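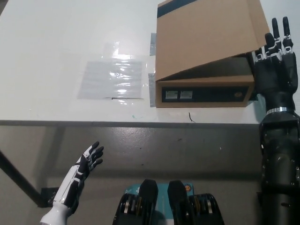

Figure 2. Head-camera view, box task: right hand against the lid edge, left hand raised in front of the table.

Notes on the box task

The operator drives both arms remotely from the Trusel station. One hand holds the lid while the other stays free for the next step. Record both arms for the whole episode, including the one that is waiting; a policy trained on the active arm alone has no target for the idle one.

Contact with the lid is hard to judge from the head view. Check the finger joint positions against the commanded values before accepting a demonstration.

The Setov set has 73 episodes, 19 of them held out for validation. Do not shuffle frames across episodes when splitting.

Reading for next session: Jadoon, section on bimanual timing.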